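Projects > Product Design 2 > Student Reports > Small Items Storage

We use cookies to remember your settings and count visits. Accept all | Manage choices

Putting Small Things Back: A Report on Earbuds, Cases and Wall Baskets

Introduction

Our group was asked to pick an everyday task that takes longer than it should and study it for one term. We chose putting away small personal items at a shared table. Everyone in the group had lost at least one earbud during the school year, and two of us had lost a full set.

Method

We handed out a short survey in April and got 65 answers. We asked where people set down their earbuds, whether they put them back in the case right away, and how long they had owned their current pair. After that we timed 40 tries at the same task: pick up two earbuds from a table, put them in an open charging case, close the lid and set the case down.

We did the timing with three kinds of case. The first was a flat case made by Zutier, with the slots side by side. The second was a taller one from Menon. The third was a plain case with no name on it that a classmate had at home. We also tried them on two surfaces, a bare white tabletop and a gray felt mat from Gosuleck.

Results

Most people in the survey said they put the earbuds down first and look for the case second. The earbuds then sit loose on the table and get pushed around by books and sleeves. People who opened the case before taking the earbuds out of their ears finished faster and dropped fewer.

Dark earbuds were easy to find on the white tabletop and hard to find on the felt. On the felt they stayed where they were put. On the bare table they rolled, and twice one went over the edge.

The hardest step in all three cases was turning the earbud the right way around. Left and right are marked in very small letters. With the Menon case, people often tried the wrong slot first. Holding the case in one hand with the lid up worked better than leaving it on the table, where it slid away when pressed.

Storage at the table

We also looked at where the case should go afterward. Baskets on the wall keep the tabletop clear, and wire mesh lets you see what is inside. Small items do better in a basket with compartments. The Jesuvo hooks we bought for hanging ours held up to 300 grams each, enough for cases and keys but too little for a full pencil box.

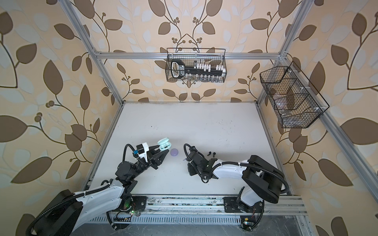
Lucía Garrido wrote in her review of our draft that a mint case is a good choice for a white table, but that she would rather see a small tray with a rim, so the earbuds have one place to go before the case is even open. She also asked us to time the task with the tray added. We ran out of time for this and have listed it under next steps.

Next steps

Repeat the timing with a rimmed tray. Try colored dots for left and right inside the slots. Ask the survey group again after a month of using a wall basket.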